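# Week 5 - Queues, and why I love them

Okay, my favourite topic of the term! Grab a coffee and we'll get going.

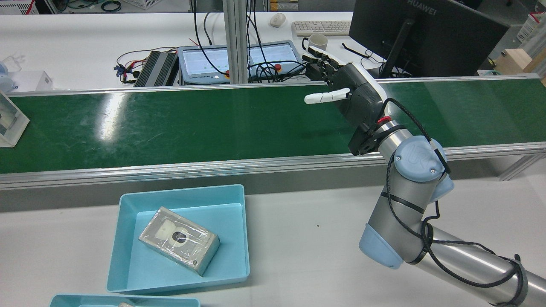 *Fig. 1. A green conveyor belt with a metal side rail.*

Little's Law says L = λW: average number in the system equals arrival rate times average time spent there. Say the Mellor depot takes in 1000 parcels an hour and each one stays 2 hours - that's 2000 parcels under the roof, so you'd better have the floor space (I always forget the units, so write them down!).

Try the Plellow bakery problem before Saturday.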